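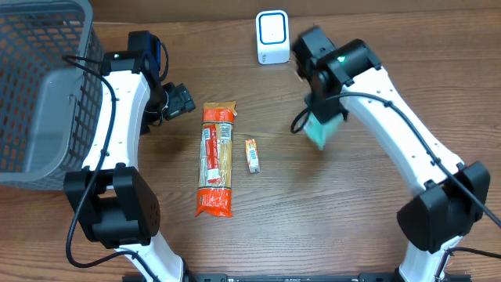
Order picking at the Sunside warehouse in Rivden used to be learned in a morning and done until the knees gave out. The grocery distributor stocks 3,055 items, and a large share of them leave the building in mixed baskets for small shops and canteens. Since June, part of that work has been done at benches by paired arms running control software called Trotilon. A typical task looks minor: a long pack of spaghetti and a snack bar on a wooden tabletop, a gray plastic basket to one side, a teal-green package already in the right gripper. A person does this without thinking about it. For the arms, each item is a separate problem, and the soft ones are the worst.

Rigid goods were dealt with early. Cartons and jars have edges that stay where they are between one camera reading and the next. Film and foil do not. A half-filled pouch changes shape when a finger touches it, reflects the overhead lights, and presents a different outline every time it is set down. Dry pasta is awkward in another way, as the pack is stiff along its length and slack at the ends. Gripped at the end, it swings. Gripped in the middle with too much force, the contents break, and the shop sends it back.

Sunside began with 622 items cleared for the arms. The rest stayed with the pickers. An item is cleared when it has been placed 30 times in a row without a drop, a crushed pack or a call for help. If the manufacturer changes the wrapper, the item goes back to the start.

Senad Dimitrov, who runs the bench area, keeps the list. He spent eleven years as a picker and then a shift lead, and he has no engineering degree. His day now consists of reading fault logs, deciding which faults are worth a person's time, and arguing with purchasing about packaging.

"Before, if a supplier changed a bag, I found out when I picked it up, and it made no difference," he says. "Now I need to know two weeks ahead. Purchasing had never had a reason to tell me anything."

The job titles changed along with the work. Former pickers assigned to the benches are called cell operators, a grade that did not exist at the company before. An operator loads the table, watches two benches, clears stoppages and records the cause of each one from a fixed set of codes. The codes were written by the integrator, Milošević, and the operators disliked them from the first week. "Grip lost" covered a pack that slipped, a pack that was never properly held and a pack that caught on the rim of the basket. The three have different causes. The codes were split after the operators began writing their own notes in the comment field.

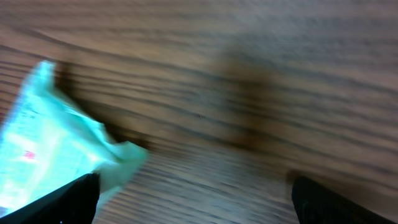
Most stoppages are short. The fingers close on the wrong part of a wrapper, or close beside it, and the arm backs off and tries again. After the second failed attempt, it waits for an operator. Trotilon can be set to allow more attempts, and management asked for this in the summer to cut down on interventions. The change was reversed. Repeated attempts pushed soft packs across the table, and clearing up took longer than stepping in would have.

Benvinda Carrilho has worked at the benches from the start. She walks far less than she did in the aisles and no longer lifts cases, and her back has improved. Her complaint is about attention. In the aisles the pace was her own within limits, and she could talk while she worked. At the benches she may have nothing to do for ten minutes and then have both stop together.

"It is easier work and I go home more tired in the head," she says. "They measured the walking. I don't think they measured that."

Her shift now rotates between benches and aisles every 2 hours, an arrangement the operators proposed. Output per bench did not change. Error coding became more consistent, which Dimitrov attributes to people being less bored when they fill in the form.

Pay remains unsettled. Cell operators earn slightly more than pickers, but the old picking bonus was tied to lines per hour, and an operator has no lines of their own. The bonus was frozen at each person's earlier average as a temporary measure. New hires have no earlier average and receive a flat amount, so two people at neighboring benches can be paid differently for the same shift. A revised scheme is under discussion.

No one has been laid off, according to the company. Pickers who leave are not always replaced, and the aisle crew is smaller than it was in the spring. The next group of items to be tested is frozen vegetables, where frost on the bags adds a further difficulty. Carrilho has asked for gloves that work with the touch screen.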